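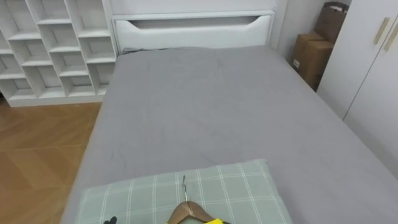
What does Skiseo Bedroom cover?
Skiseo Bedroom is a written record of clothes care in a furnished bedroom: taking garments from the bed, putting them on hangers, hanging them on a rail, and leaving the bed made. It holds 3371 task entries, of which 3032 were kept after checking.

Skiseo Bedroom: data card
Version 14
Released November 30, 2018
Maintainer: Awuor Mrema
Layout and garment notes: Soledad Ocampo
Checking: Devendra Uniyal, Halima Mabula

Contents

The release is made up of three text tables and this card.

entries.csv has one row per task entry, with the task name, the garment code, the hanger code, the start state, the end state and the checker's initials.

garments.csv has one row per garment. There are 273 garments. Columns are type, sleeve length, collar or neckline, main colour, second colour, fastening, fabric weight and a free text note.

room.csv lists the fixed items and the bedding, with a short text for each. It changes only when something in the room is replaced.

The tables are UTF-8, comma separated, with a header row. Empty cells mean the value was not taken. A dash means the question does not apply to that garment, for example fastening on a pullover.

The room

Bed. Padded white headboard with a long shallow cutout across its face. The mattress carries a grey fitted sheet. The sheet should be pulled flat before each entry, but small creases are accepted and are not logged. Checkers log a sheet only if a corner has come off or a fold is deep enough to hide a sock.

Pillows. Cases are coded by pattern. The pale green check with thin white lines is P2. A pillow may start at either end of the bed. Its position is given in the start state as head, middle or foot.

Shelving. Beside the bed. Used for folded items only. No entry in this version ends with a garment on the shelving, and the column is kept for older files.

Rail. Chrome tube on a rack with grey metal brackets. Garments are hung along the tube in the order they are handled.

Hangers. Wooden, light brown, with a metal hook. Hangers start on the bed, on a pillow or on the rail. Wire hangers were dropped in May after the shoulders of several knitted tops were marked, and the rows that used them have been removed.

Garment codes

The code is a letter for type followed by a number. T is a top, S a button shirt, K a knit, J a jacket, D a dress. Trousers and skirts are in a separate Plotent release and are not described here.

Colour is written as main/second. A top with a yellow body and black side panels is yellow/black, whatever share of the surface each takes. Piping and stitching are ignored. Faded garments keep the colour they were entered with.

Neckline matters more than it may seem. A ribbed round neck has to be stretched over the hanger or the hanger has to go in from the hem, and the two methods give different results on old fabric. The column insert_method takes the value neck or hem. It is empty for all entries checked before Halima Mabula added the question.

How a garment is hung

The steps below are the ones the checkers use to decide whether an end state is complete. They apply to long-sleeved tops. Button shirts have one extra step, given under Known problems.

1. Lay the garment on the bed with the neck towards the headboard. Either side may face up.

2. Put the hanger in through the neck or the hem, hook out of the neck opening. Both arms of the hanger must lie inside the shoulders.

3. Hook the hanger over the rail and draw the shoulders out along its arms. Creases across the back do not fail an entry. A shoulder that has slid off does.

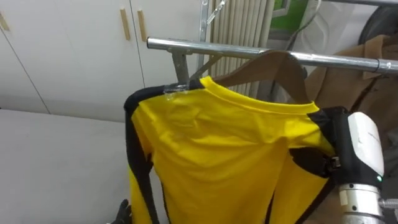 4. Let both sleeves fall free. A sleeve caught over the neighbouring hanger is logged as snag.

5. Release the garment and check that the hook sits fully over the tube.

6. Return any unused hanger to the bed and straighten the sheet if it has moved.

End states

hung: both shoulders on, hook over the rail.
hung_askew: hook over the rail, one shoulder off or the neck pulled to one side.
snag: as hung, with a sleeve or hem caught.
bed: garment left on the bed, with or without hanger.
floor: garment on the floor at the close of the entry.

Facing direction is stored apart from the end state, as front or back. It was never a ground for rejection. Romar users asked for all garments to face the same way, and that has not been done.

Checking

Each entry was read by one checker. Disputed entries went to the second checker, and the stricter reading was kept. Rejected entries are left out of entries.csv. Most were rejected for a missing start state or a garment code that did not match the colour given.

Known problems

Button shirts should have the top button closed before step 3. This was not required at first, so early rows mix open and closed collars. Filter on fastening_state where it is filled.

Fabric weight was judged by hand. Light and medium are not reliable for knits.

The codes K9 and T9 were swapped in version 13. They are correct in this one.

Hanger codes refer to shape and width only. Two hangers of the same shape share a code.

Use and contact

The tables may be used and passed on with this card attached. Name the release as Skiseo Bedroom, version 14. Corrections to garment rows go to Soledad Ocampo, and everything else to Awuor Mrema at the Mwakalinga office. Please give the row number and the column name.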